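Pesholm Planner review: three weeks of letting someone else do my path planning

14 comments | 31 shares

I've been meaning to write this up since September, when I finally got fed up with my own planning code and paid for a copy of Pesholm. For anyone who hasn't come across it, it's a motion planner for two-arm benches, with a small perception layer bolted on the side, and it's made by a tiny outfit called Hakala. I'd been getting by on the free Toddale library before that (plus a frankly embarrassing pile of scripts), so that's what I'm comparing it with.

Setting up took me an evening. You give it a model of each arm, tell it where the bases sit, and then it walks you through the camera calibration with a printed board. I'd braced for misery and it was fine! The only bit I had to redo was the wrist camera on the left, as I'd typed the offset in with the wrong sign, and Pesholm cheerfully accepted it. A warning would have been nice. Toddale would have shouted at me, to be fair to it.

My test job is plastic wine goblets on a wire cup rack. I picked it out of spite, really. Thin wire is horrible for depth cameras, shiny wire is worse, and goblets have that awkward shape where the stem is the easy bit to hold and everything else wants to bump into its neighbour. 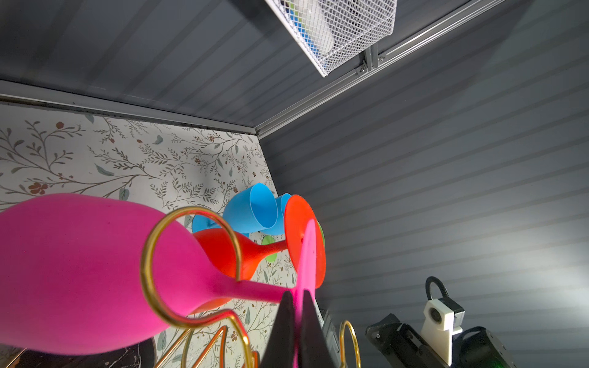 Does it cope with thin wire in the depth data?

Only partly, and you need to switch on the "slender objects" option, which fattens up any thin edge it finds in the colour picture and treats the result as solid. Without it, the planner will happily route a finger straight through a rod.

With that option on, things got a lot better, though slower. A plan that had been taking a blink now took 3 seconds on my machine, which is long enough to wander off mentally. You can cache plans between runs, and I'd say do that from day one. The cache lives in a folder you'll want to empty now and then. Mine got to 800 files before I noticed, and the start-up had gone all treacly.

The part I like best is the two-arm scheduling. My old approach was to let one arm finish and then start the other, like two people being terribly polite at a door. Pesholm works out a shared timeline, and you can drag the moves about on it like clips in a video editor. If you drag something into a collision it goes red and refuses to run. I spent most of a Sunday just playing with that, and my tea went cold twice.

Grasp suggestions are hit and miss. It offers you a ranked list, and for upright cups the first one is usually sensible. For goblets hanging upside down it kept wanting to go for the foot (I can see why, it's flat and it's right there), when I wanted the stem. You can write a rule to put it off, and the rules are in plain text, but the manual gives them half a page. I got my answer from Fouad Ghoneim on the Rivbridge forum, who had already posted a stem-first rule that I pasted in and barely changed. Cheers, Fouad.

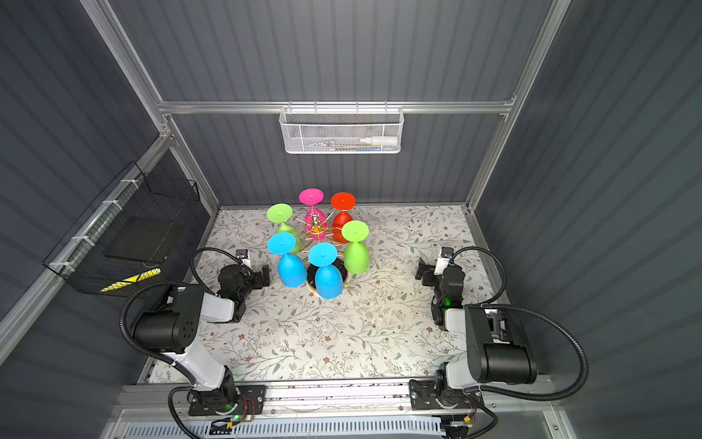 Can you run both arms from one ordinary desktop?

One desktop is enough for planning and playback, and mine is nothing special. If you want the perception running on every camera at full rate at the same time, you'll want a second computer, or you can drop the wrist cameras to a slower rate as I did.

Gripes, then. The undo button only goes back 7 steps, which is mean. The log viewer can't search. Joint limits have to be typed in twice, once for the planner and once for the controller, and if they don't match you get an error that mentions neither. And the licence is tied to one machine, so if your computer dies you're writing an email and waiting.

I ran a batch of 100 planned pick-ups with the same settings at the end, mostly to see whether the planner would give up on any. It gave up on some 3 of them, all with the two arms reaching in close together, and each time it stopped cleanly and told me which links it was worried about. I can live with that. My old scripts would have gone ahead and found out.

Would I buy it again? Yes, for two arms. If you've only got the one, stick with Toddale and spend the money on a better camera. I'm keeping Pesholm on the bench for now, and the next thing I want to try is the new version of the grasp rules, once they've written more than half a page on them.

14 comments
Contact | Copyright, all rights reserved | Back to top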